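Ticket: Right hand stops short when closing on thin parts
Product: Donska hand, right side, with Benden controller
Opened by: Anayeli Zavala
Assigned to: Eino Hämäläinen
Status: Resolved, follow-up open

Anayeli Zavala, first post, Wednesday, May 22, 2024

Hi Eino! First off, we are having a great time with the Donska pair. We came over from the Chowdary two-jaw grippers in March and I would not go back for anything, the thumb alone is worth the move (I could watch it swing across the palm all afternoon).

One thing I can't sort out. When the right hand closes on something thin and rigid, the index finger stops before it gets to the part. The thumb keeps going and ends up pushing the part sideways. The left hand, same firmware, same grip file, closes fine. On round things both hands behave.

What I've tried so far:
- power cycle of both hands and the Benden
- swapped the left and right grip files, no change, still the right hand
- dropped closing speed from 100 to 50 percent, it stops in the same place, only slower
- reseated the connector at the wrist

No error in the log. The controller believes the grip is complete.

Eino Hämäläinen

Thanks Anayeli, that is a nice clean report. Two questions. What is the contact threshold on the right index? And what are you closing on, and from what approach? If the hand comes down nearly flat over an open part, the finger can brush the table covering and call it contact. Pictures of the table would help.

Anayeli Zavala

Threshold is 5 on the index, 9 on everything else. I didn't set it to 5, so that may be a leftover from somebody's soft-object test. The part is the black folding stand, lying on the carpet top. The other bits on the table are our usual set: phone, closed laptop, small clear box, the pot with the blue top.

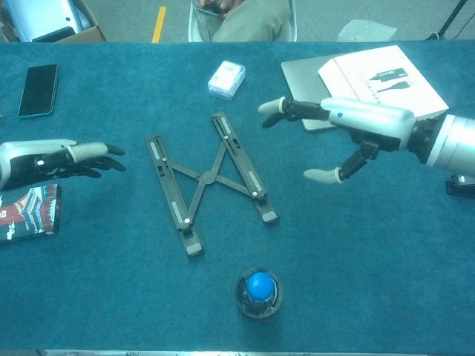
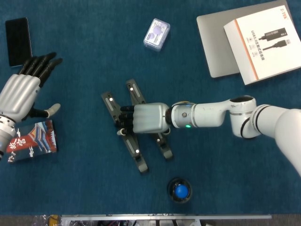
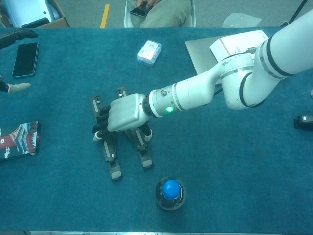 The approach comes from the stock "flat part, top" routine with nothing edited except the height. I can send the routine file too if you want it.

Eino Hämäläinen

Yes please, send the file. I think you have found most of it yourself, though. With 5 on one finger and 9 on the rest, the index gives up early on any light touch, and carpet is a light touch. Please try these in order and write down what happens after each:

1. Set right index threshold to 9. Save to the hand, then read it back. The Benden will show the new value on screen even if the save did not go through.
2. Run finger zero on the right hand with the palm up and nothing near the fingertips.
3. Run the flat routine 10 mm higher than now.
4. Turn on contact trace and close on the stand again.

Murali Shetty

Jumping in from the controller side. Eino is right about the read back. If the value returns as 5, hold the save for a few seconds longer — we have a fix for that coming in the next build.

Anayeli Zavala

OK, results!

Step 1: it read back as 5 the first time. Murali called it. Held the save longer and got 9.
Step 2: finger zero passed, index offset was small.
Step 3: at 10 mm higher the index goes all the way to the bar and the thumb meets it from the other side. Beautiful.
Step 4: trace is clean, one contact per finger and no early blip. I put the height back to where it was and did get the early blip again on two closes, so the carpet was definitely part of it.

I then ran 500 closes overnight on a plain bar in the bench fixture, and the index stopped short zero times. The Chowdary jaws would have been simpler to set up, sure, but they could never pick a thin bar and then a ball without a tool change, and I'm so pleased to have both in one hand.

Dagmar Sokol is asking whether the same routine will work on the Tarkeritz arm, where her wrist sits lower. Is the height measured from the fingertips or from the wrist flange?

Eino Hämäläinen

From the wrist flange, so Dagmar will need to enter her own offset before the first run. Tell her to start high and come down in small steps with contact trace on.

I am marking the short close as resolved and leaving the save problem open under Murali's name. Please keep the 500-close log, we would like a copy.

Anayeli Zavala

Log and routine file are attached. Thank you both, that was quick! Dagmar will open her own ticket when she gets to the Tarkeritz.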